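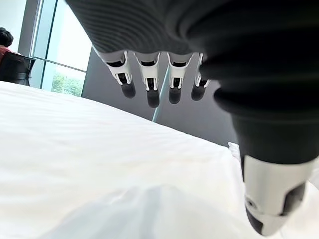
Chapter 4
Preparing the Bedroom

4.1 Introduction

The bedroom is the room in which a resident spends the most hours and the one in which poor work is noticed first. This chapter sets out the order of work used in the Lumaldale course for bed making, bedside furniture and floors. Students should have completed the linen exercises in Chapter 3 before they begin.

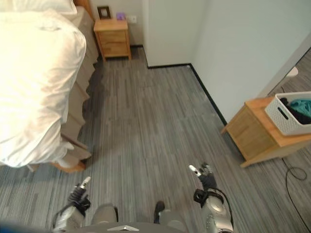

Reading time: 20 minutes

A white duvet shows every fold, and one left rumpled makes the whole room look unfinished. Work from the headboard towards the foot. Draw the duvet level on both sides, then check that the hem does not trail at the corners. Pleated fabric below the mattress is straightened last - it is easily disturbed by the knees.

The nightstand is dusted next. Lift picture frames and small objects one at a time and return each to its own place. Wipe drawer fronts, legs and the top of the baseboard behind.

Floors are left until the end and are cleaned from the far wall to the doorway. The full method is given on page 137, and practice tasks begin on page 213.

Key terms: hem, headboard, bed skirt, baseboard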